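4. Colocación del perfil de transición entre dos suelos

Esta sección describe el montaje del perfil Stonov en el encuentro de dos pavimentos dentro de una misma habitación o en el paso de una puerta. El montaje sobre peldaños se trata en la sección 6.

El perfil se compone de una base de fijación y una tapa que encaja a presión. La base se suministra en barras de 3.000 mm. La tapa tiene la misma longitud que la base y se corta con ella.

4.1 Antes de empezar

Los dos pavimentos deben estar terminados. Si uno de ellos lleva adhesivo, respete el tiempo de secado indicado por el fabricante del adhesivo. Si uno de ellos es flotante, compruebe que se ha dejado junta de dilatación a lo largo de todo el encuentro. El perfil cubre juntas de entre 5 y 12 mm. Para juntas mayores utilice la versión ancha, que se pide por separado.

Guarde las barras en posición horizontal en la habitación donde se van a montar, sin retirar la película protectora, desde el día anterior.

Herramientas necesarias:
Flexómetro y lápiz
Sierra de metal de diente fino y caja de ingletes
Lima plana
Taladro con broca de 6 mm para hormigón
Destornillador de estrella
Maza de goma
Aspirador con boquilla estrecha
Paño que no suelte pelusa

Contenido del paquete:
Base de fijación
Tapa
Bolsa con tornillos y tacos
Tira de espuma autoadhesiva
Dos tapones laterales

Nota: los tapones laterales no se utilizan cuando el perfil queda encajado entre dos jambas.

4.2 Limpieza y comprobación del encuentro

1. Retire muebles, felpudos y alfombras de la zona de trabajo. Deje libre al menos un metro a cada lado.
2. Aspire la junta en toda su longitud con la boquilla estrecha. Los restos de mortero o de cola se levantan con una espátula y se vuelven a aspirar.
3. Pase el paño ligeramente humedecido por los bordes de los dos suelos y deje secar.
4. Apoye una regla sobre el encuentro, perpendicular a la junta, y mida la diferencia de altura. Repita la medida en los dos extremos y en el centro.
5. Si la diferencia es inferior a 3 mm, continúe con el apartado 4.3. Si está entre 3 y 9 mm, gire la tapa de modo que el ala larga quede hacia el suelo más bajo. Con diferencias superiores no se puede montar este modelo.

Precaución: no aplique disolventes sobre los bordes. Algunos vinilos y laminados pierden el brillo y la marca queda visible fuera de la zona que cubre la tapa.

La medida del centro es la que más se olvida. En pasos anchos el suelo flotante puede estar algo levantado en ese punto aunque en las jambas quede enrasado, y entonces la tapa no apoya. Si al pisar nota que el pavimento cede, corrija primero la base.
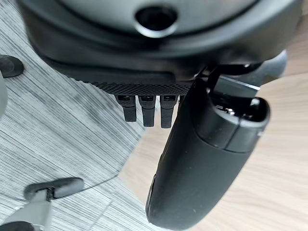
En habitaciones donde el encuentro no coincide con una puerta, marque la línea de la junta en las dos paredes antes de medir. Las marcas deben quedar a ras de suelo, por debajo de la altura del rodapié, y se toman siempre desde el mismo lado. Si el rodapié ya está puesto, el perfil se corta para que termine contra él. No lo pase por debajo.

4.3 Medida y corte

1. Mida la distancia entre las dos jambas o paredes. Mida dos veces, una por cada lado de la junta, y anote el valor menor.
2. Reste 2 mm. En un paso de 799 mm, la barra se corta a 797 mm.
3. Introduzca la tapa en la base sin llegar a encajarla y sujete ambas piezas en la caja de ingletes con la película protectora hacia arriba.
4. Corte con pasadas largas y poca presión. Apoye el tramo sobrante para que no doble la barra al final del corte.
5. Separe las piezas y elimine la rebaba con la lima, siempre desde la cara vista hacia la cara oculta.
6. Presente la tapa en su sitio, sin fijar, y compruebe que entra sin forzar.

Atención: los cantos recién cortados son afilados. Utilice guantes hasta terminar el limado.

Nota: cuando la jamba tiene molduras, puede hacer una plantilla de cartón y trasladar el contorno a la tapa. La base se corta recta en todos los casos.

Para encuentros de más de una barra, reparta los tramos de manera que ninguno mida menos de 1.000 mm. Los empalmes de la tapa no deben coincidir con los de la base. Lije los dos cantos que se tocan hasta que cierren bien, porque la película protectora disimula las diferencias pequeñas y se ven después, al retirarla.

4.4 Fijación de la base

Antes de taladrar, averigüe si hay tuberías o cables bajo la solera. Con suelo radiante no se permite la fijación con tornillos; pase al apartado 4.5.

1. Coloque la base sobre la junta, centrada. En suelos flotantes debe apoyar en la solera, dentro de la junta, sin tocar el borde de las lamas.
2. Marque los agujeros con el lápiz a través de la base.
3. Retire la base y taladre a 35 mm de profundidad.
4. Aspire el polvo de cada agujero y de la junta.
5. Introduzca los tacos hasta que queden enrasados con la solera.
6. Vuelva a colocar la base y ponga todos los tornillos sin apretar.
7. Compruebe la alineación y apriete empezando por el centro, alternando hacia los extremos.

Precaución: no utilice el taladro en modo percutor sobre gres o piedra. Si algún agujero cae sobre una baldosa, perfore la pieza sin percusión con broca para cerámica y cambie de broca al llegar a la solera.

Si un taco gira dentro del agujero, retírelo y sustitúyalo por uno más largo. No rellene el agujero con cola.

4.5 Fijación con adhesivo

El adhesivo de montaje Umell se vende aparte. Se pueden emplear otros adhesivos elásticos aptos para metal y hormigón.

1. Desengrase la cara inferior de la base con alcohol y un paño limpio.
2. Aplique un cordón continuo en el canal central. No lo aplique en las alas.
3. Coloque la base y presione con la mano a lo largo de toda la pieza.
4. Retire inmediatamente el adhesivo que rebose hacia la junta. El suelo flotante no debe quedar pegado.
5. Cargue la base con peso repartido y espere hasta el día siguiente para montar la tapa.

Durante ese tiempo no se debe pisar la zona. Si el paso no puede cerrarse, coloque una tabla que apoye en los dos suelos sin tocar la base.

4.6 Montaje de la tapa

1. Corte la tira de espuma a la longitud de la tapa y péguela en la cara inferior del ala que vaya a quedar sobre el suelo más bajo. Con los dos suelos a la misma altura no es necesaria.
2. Levante la película protectora unos milímetros en los bordes, sin quitarla.
3. Sitúe la tapa sobre la base y encaje un extremo con la mano.
4. Avance hacia el otro extremo golpeando con la maza de goma. Interponga un taco de madera forrado con el paño.
5. Compruebe que las dos alas apoyan en toda su longitud. Una hoja de papel no debe pasar por debajo.
6. Coloque los tapones laterales, si corresponde.
7. Retire la película.

Para desmontar la tapa, introduzca una espátula de plástico en un extremo y haga palanca poco a poco. Una tapa que se ha desmontado más de dos veces puede quedar floja y conviene cambiarla.

4.7 Puertas y muebles

Abra y cierre la puerta varias veces. La holgura entre la hoja y la tapa debe ser de 4 mm como mínimo. Si la hoja roza, rebaje la puerta, nunca el perfil.

Los muebles con ruedas pueden pasar sobre el perfil una vez fijado. Los armarios y cajoneras no deben apoyar las patas en él, ni quedar con unas patas a cada lado de la junta. Para mover piezas pesadas, levántelas al llegar al encuentro.

4.8 Mantenimiento

Limpie la tapa con agua y jabón neutro. El polvo que se acumula junto a las alas se retira con el aspirador, sin cepillo giratorio. No use estropajo metálico ni productos con amoniaco.

Revise los tornillos cuando note movimiento o ruido al pisar. Para ello hay que desmontar la tapa como se indica en 4.6.

4.9 Recambios

Tapa de acabado mate, barra completa: referencia 112
Tira de espuma: se suministra en rollo
Bolsa de tornillos y tacos: se suministra por unidades
Tapones laterales: se suministran por pares, indicar acabado

Los recambios se solicitan en el punto de venta o en el almacén de Tivville, de lunes a viernes por la mañana. Indique el acabado que figura en la etiqueta del paquete.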